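# Wrapped Fingertips on a Two-Finger Gripper: Sorting Small Items Into a Divided Tray

Project report, Stestgate Robotics Lab

**Summary.** We compared bare plastic fingertips with fingertips covered in a thin, tissue-like wrap on a tabletop sorting task. The wrap helped with the smooth, rigid items and hurt with the thin, flexible ones. It also wore out, and a worn wrap did worse than no wrap at all on several items. Most of the report is about how we ran the comparison and how we decided what to call a failure, which took longer than we planned. 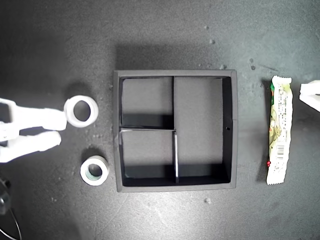
*Triltero student group*
*Submitted 19 October 2024*

## 1. Background

Our group took over the Illisach setup from the students who built it. Their work was on teaching two grippers to clear a table by demonstration. They got as far as picking up blocks and putting them in a bin. When we tried the same policy on everyday items, the approach was usually fine and the grip was the part that went wrong. The fingers would close on a roll of tape, start to lift, and the roll would turn and slide out.

The fingers are white plastic and fairly slick on the inside. The earlier group had a note in their log from March saying that rubber pads made things worse because the items stuck and did not drop cleanly. We wanted something in between, cheap enough to throw away, that could be put on without taking the finger off the gripper.

The question for the project was: does a thin wrap over the fingertips change how often an item is picked up and placed correctly, and does the answer depend on the item?

## 2. Task

The robot picks up one item from the table and puts it into the compartment named at the start of the trial. The tray is black, square, and divided into three. Two compartments take up the left half, one above the other, and the third is a tall one that fills the right half. Items start outside the tray, on either side of it.

We used 7 items in total. The ones that matter most for the results are:

- a larger roll of white tape with a wide open center
- a smaller roll of tape with a small hole
- a long, narrow snack wrapper, crimped at both ends

The remaining items were small hard pieces from the parts drawer and all behaved about the same way, so they are grouped together below as "rigid pieces."

The large tape roll can be picked up two ways. Either the fingers go around the outside, or one finger goes into the hole and the other stays outside. The policy had seen both in the demonstrations and chose between them in a way we could not predict well. We left this alone. Forcing one grasp would have made the comparison cleaner, but it would not have told us much about how the system is used.

Item positions were varied by hand. We had a printed list of starting areas and tried to follow it, but the exact placement and rotation differ from trial to trial.

## 3. Method

### 3.1 Wrap conditions

There were three conditions:

1. **Bare.** Plastic fingertips, wiped down at the start of the session.
2. **Fresh wrap.** A new piece on each fingertip at the start of the session.
3. **Used wrap.** The pieces from an earlier session, left on without any changes.

The third condition was not in the proposal. We added it after noticing that our first wrapped sessions had very different results at the start and at the end, and that averaging over them hid this.

To put on a wrap, we laid the sheet over the tip, folded it around both sides, and pressed it down until it held to the shape of the finger. We did not try to get the wrinkles out. Early on we spent a lot of time smoothing, and the smoothed wraps creased up again after a handful of grasps anyway. The lower part of each finger was always left bare.

### 3.2 Sessions

We ran 18 sessions. Each session used one wrap condition and went through all the items. The order of the items was shuffled for every session. After removing trials where the controller stopped for a reason that had nothing to do with the grasp, we had 951 trials to score.

Lighting stayed the same throughout. We did not clean the table between trials, so crumbs and dust built up a little over a session.

### 3.3 Scoring

Trials were scored with Parisi, a small labeling script written for this project. It plays back the recording and asks for one of these labels:

- **Placed.** The item is in the named compartment and fully let go.
- **Slip.** The item left the fingers before the robot meant to release it.
- **Miss.** The fingers closed without getting the item.
- **Hang.** The fingers opened but the item did not drop.
- **Wrong place.** The item was let go over a divider, over the rim, or in another compartment.

"Hang" was added partway through. At first we were counting those trials as placed, because in most cases the item fell eventually when the arm moved away. On the second pass we decided that an item that falls by accident has not been placed, and we went back and relabeled everything from the start.

Each trial was labeled by 2 people working separately. Where the labels did not match, we watched the recording together and agreed on one. The most common disagreement was between "slip" and "miss" for the snack wrapper, where it can be hard to see if the fingers ever had hold of it.

## 4. Results

### 4.1 Large tape roll

This item gained the most. With bare fingers, the usual failure was a slip just after lift, with the roll turning between the fingers. A fresh wrap removed nearly all of these. The gain was larger for the outside grasp than for the grasp through the hole, which was already working reasonably well with bare fingers.

### 4.2 Small tape roll

There was a smaller gain here. Most failures with the small roll were misses, where one fingertip landed on top of the roll and pushed it along the table. A wrap does nothing about that. Once the roll was between the fingers, it was held more reliably with the wrap than without it.

### 4.3 Snack wrapper

The wrap made this worse. With bare fingers the snack wrapper was picked up by its edge or by one of the crimped ends and dropped straight into the compartment. With wrapped fingers it was picked up about as often, but hangs became the main failure. One side would stay against a fingertip after opening, and the arm would carry it back out over the rim.

Used wraps were worse than fresh ones. Loose material at the tip seemed to catch on the crimped ends, although we only saw this clearly in a few recordings.

### 4.4 Rigid pieces

No difference that we would want to defend. Bare fingers were good enough for these, and the few failures were spread over all conditions.

### 4.5 Wear

We had expected the wrap to come off whole. It usually went a little at a time. The lower border tore first, then a strip lifted along one side of the finger. The material at the very tip bunched up into folds and picked up specks and short fibers. The two fingertips did not wear evenly either.

When the gripper closes with nothing in it, the two wrapped tips press together before the rest of the fingers get close. The covered tips are thicker than bare ones, and where the material has bunched up it gets pushed into a ridge at the contact. For thin items this matters, as the grip ends up resting on a few folds and not on a flat area.
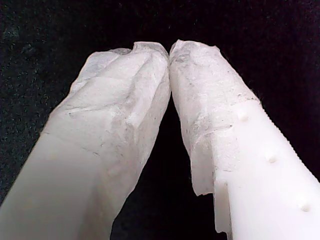
## 5. Discussion

The simple reading is that the wrap adds friction, and friction is good for heavy smooth items and bad for light ones that need to fall free. We think that is mostly right, but two things complicate it.

First, the wrap changes the shape of the tip as well as its surface. We never separated these. A thin hard cap of the same thickness would have been a useful extra condition, and if the tape roll also improved with a cap, then our explanation would be wrong or at least incomplete.

Second, all of the demonstrations used to train the policy were recorded with bare fingers. The views the policy gets during a grasp include the fingertips, and a fingertip covered in crinkled material does not look like a bare one. Some of the misses on the small roll may come from this and have nothing to do with contact. We checked whether misses went up in the wrapped sessions across all items, and they did slightly, but not enough for us to say anything firm.

The used-wrap condition also has a problem. "Used" meant different things in different sessions, depending on how hard the earlier session had been on the material. It would have been better to inspect the wraps on a fixed schedule and grade them.

## 6. What we would change

- Record demonstrations with the wrap on, and train a second policy from them.
- Fix the starting positions with a marked sheet under the items.
- Decide on the failure labels before collecting anything. Relabeling took up most of one work week.
- Replace the wrap during a session, at set points, and log it.
- Try wrapping only one finger. For the snack wrapper, a bare finger on one side might be enough to let it drop.

We did a short trial of the last idea after the main sessions were finished. It looked promising for hangs, but the trials were not scored by the same procedure and are not included in the totals.

## 7. Files

The trial list, the final labels, and the session notes are in the Triltero folder on the lab drive. Labels from before the relabeling are in a subfolder marked `old` and should not be used. The Parisi script needs the recordings to be in the same folder as the trial list or it will skip them without a warning.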